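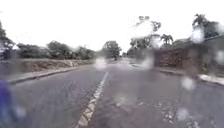
A long, straight stretch of wet road.

What Is Pacing, and Why Does My Coach Keep Yelling About It?
By Chaltu Dinsa

Hi, runners! I coach the distance kids at a middle school, and there are 18 of them on the team this year. If you came to one of our practices, you would hear me shout the same word over and over. That word is "pace." My runners tease me about it. One of them drew it on my water bottle in purple marker, and it won't wash off.

So what is pace? Pace is how long it takes you to go a certain distance. Let's say you run 300 meters and it takes you 90 seconds. Split that up evenly and you ran every 100 meters in 30 seconds. There's your pace! Thirty seconds per hundred. (Grown-up runners usually talk about minutes per mile, but it works the same way.)

Pacing means choosing a speed on purpose and then sticking with it. It sounds easy, and for the first part of a race it is. You're fresh, everybody is cheering, your shoes feel bouncy, and your legs want to go go go. And then most kids do what I did in my very first race, when I was in sixth grade. I sprinted. I was in front of everyone for one whole side of the field and I thought I was going to win. By the second lap I was walking with my hands on my hips, and girls I had never seen before were going past me in bunches. My grandmother told me I had a very nice start.

What happens inside your body

Your muscles need energy to move, and they have more than one way to get it. When you jog along at a steady speed, your body mostly makes energy with the help of oxygen. You breathe the oxygen in, your heart pumps it around in your blood, and your muscles use it. Your body can keep that up for a long time.

When you sprint, your muscles want energy faster than oxygen can help make it. Luckily they have a quick way of making some without oxygen. It's great for short bursts, like running to first base or catching the bus. But you can't do it for very long. Your legs start to burn and feel heavy, your breathing gets loud, and you have to slow down whether you want to or not.

In a long race, if you use up your fast stuff in the first minute, you still have the rest of the race to run on tired legs. That's a rotten feeling. I'd like you to skip it if you can!

How to find your own pace

Try the talking test. Go for an easy run with a friend and tell each other about the last movie you saw. If you can say a whole sentence without gasping, you're at an easy pace. If you can only get out three or four words at a time, you're at a hard pace, closer to what a race feels like. If all you can say is "huh" and "puh," you're sprinting.

You can also use a watch. Ask a grown-up to help you mark off a distance on a track or a playground. Run it and look at your time. Rest until your breathing is calm again, then run it again and try to get the same time. The SAME time, please, even if you feel like going faster. My team does this every week in January, when it's too soon to race and everybody is a little bored, so we turned it into a contest. The winner is the person whose times match best. Last winter a very quiet seventh grader beat all of our fastest runners at it, and she was so proud she wore her prize hat to lunch.

What about hills and wind?

Good question, and I get it a lot. If you run up a hill at exactly the same speed you run on flat ground, you're working much harder. So let yourself slow down a bit going up. Take shorter steps, swing your arms, and try to keep your breathing about the same as it was before. You'll get some of that time back on the way down. Wind is like a hill you can't see. When it's blowing in your face, it's fine to tuck in behind a taller teammate for a while, as long as you take your turn in front later.

Rain changes things too. Wet ground can be slippery, especially on painted lines and piles of leaves, so go easier around corners. And if you run anywhere near a road, always have an adult with you and wear something bright.

A trick for race day

Think of your race in three parts. In the first part, hold back a little, even when other kids zoom away. In the middle part, stay steady and pick one person ahead of you to follow. In the last part, use whatever you have left, and now you're allowed to sprint! You'll probably pass a few of the zoomers. Say "good job" when you do. I wish more people had said it to me in sixth grade.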